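The Blue Rack
How one set of shelves and a roll of yellow tape changed the way I put things away

I have a weakness for other people's storage. Show me a cathedral and I'll admire it politely, but show me a good parts shelf and I'll be there all afternoon asking where you got the bins. So when my old friend Miklós Kocsis told me he'd helped set up the workspace at Seston, and that it had a blue rack I would "have feelings about," I was in the car before he'd finished his coffee.

He was right about the feelings! It's perforated angle steel, the kind with rows of little slots up every post, painted a blue so glossy that the ceiling lights smear across the top shelf. I grew up with the gray version of this in my father's garage. His was rusty at the feet and leaned a little to the left, and I loved it anyway, but nobody in my family ever thought of buying one in a color.

Start with the floor

Miklós wouldn't let me talk about the rack until we'd talked about the carpet. His theory is that shelves fail from the ground up. You put a rack in a corner, then a box lands in front of it, then a second box, and six months later you're leaning over a mountain to reach a screwdriver. So before anything gets a shelf, he tapes the floor. Straight lines, square corners, bright yellow, and nothing gets parked across a line.

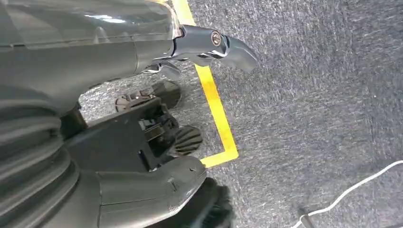 I was skeptical, I'll confess. I've tried tape at home and it lasted until the dog found an edge. Miklós says my mistake was stretching it as I went (guilty). He lays out a long run, lets it relax, and then presses it down from the middle toward the ends with the heel of his hand. For corners he overlaps the two strips and cuts through both with a sharp blade, then peels out the scraps. On low-pile carpet like Seston's he gives the whole thing a vacuum first, twice if he's in the mood. He keeps the spare rolls from Clukari in a cookie tin and would not tell me what was originally in the tin.

The top shelf is not storage

This was our one real argument. I look at a wide, flat steel shelf at a comfortable height and I see room for eleven jars. Miklós sees a counter. In his system the top shelf is where you set down the thing you're dealing with right now, and when you've dealt with it, it goes somewhere else. Everything that lives on the rack lives lower down, in the bins.

We went back and forth over lunch, and Renji Kamata, who runs the place day to day, took his side without even looking up from his noodles. Renji's point was about hands. If you walk over carrying something long and awkward, you need a clear spot to put it, and you need it immediately. You can't be shuffling jars with your elbow.

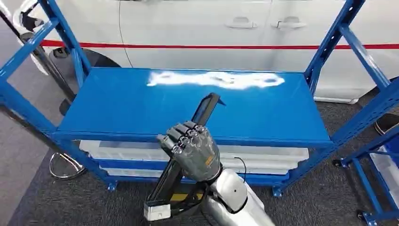
Fine. I went home and cleared my own top shelf, and it pains me to report that I like it. I set the mail there. I set the drill there. Once I set a pie there, and it was the safest that pie had ever been.

See-through, mostly

Now, the bins. The ones that won me over are the frosted white ones – cloudy enough that the rack looks calm, clear enough that you can usually tell screws from sponges. Renji had priced a fancy set from Vanell that came to $872 and closed the catalog very slowly. The bins and lids for his whole workspace ended up costing $475, and he told me that number with more pride than some people show at graduations.

There are a few blue bins mixed in with the white, and I decided that blue must mean something important. Miklós let me guess for a while. (I'm still not sure he ever told me the answer.) At home I've made my own rule, where blue is for whatever I'm not ready to sort, and I empty it on the first morning of the month with the radio on.

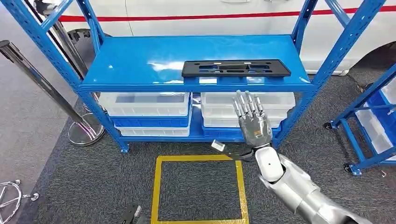 If you want to try it yourself

Measure the bins before you buy the rack. I did it the other way around and my lids wouldn't clear the shelf above, so I spent a long September evening moving bolts up one slot at a time. My rack is 46 inches wide and takes 2 columns of bins with a bit of room left over for the broom.

Put the thing together lying down, with the bolts only finger-tight, then stand it up and go around again with the wrench. Add the cross braces before you load anything. And buy the blue one, if they have it. Mine came from Fülöp, scratched on one leg, and I've turned that leg to the wall.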